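Speaker notes: "The Card Is the Hard Part"
Flovitdale Library evening talks, August. Doors 6:30, me at 7.

Start without hello. Read the card out loud, deadpan: "Thinking of you at this time." Wait. Ask who has written it. Keep my own hand up the longest.

Say who I am, quickly. Sixteen years behind the counter at Enache Stationers, selling sympathy cards to people who then stood at the end of the counter and asked me what to put in them. I had no training for this. I sold pens.

Then the numbers, and don't apologize for them. I kept a notebook from 2000 on, one line for each message a customer let me see. 3771 lines. "Sorry for your loss" is in so many of them that I stopped writing it out and used a tick.

Why we freeze. We think the card is being graded. Tell the story of the man who bought four identical cards so he could ruin three. He came back for a fifth.

(Sip of water. Last time I skipped this and croaked through Hoketti.) 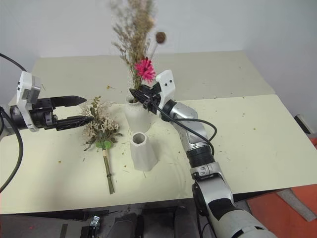 Length is where people get into trouble, so slow down for this part. A short message looks cold to the person writing it and almost never to the person reading it. Two sentences will do: one about the dead person, one about the living one. If something goes along with the card, let it do its share of the work. Point at the slide, the dried flowers with the tan paper around the stems. Cream, beige, a bit of green, and not one adjective. Nobody has ever sent a bouquet back for being too brief.

Next, the specific detail. My best example is Gheorghița Marinescu, with her permission. When her husband died she got a boxful of cards, most of them about time and healing. The one she kept on the fridge said, "He lent me a ladder in Kestetti and never asked for it back. I still have it. Do you want it?" Pause for the laugh. She did want it.

Things to leave out of a card:
Anything starting with "at least."
Your own operation.
"Let me know if there's anything I can do." Offer Tuesday-type things: soup, a lift, the dog.
Poems, unless you knew them before you went looking.

Late cards. Someone always asks, so get in first. Send it. Six months late is fine, and the mail is quieter by then. Skip the paragraph explaining why it's late.

Exercise if we're on time: blank cards out, two sentences each, no sharing unless they want to. If we're running over, drop the exercise and keep the ladder.

Questions until 8. Pens back in the box, please. They're mine.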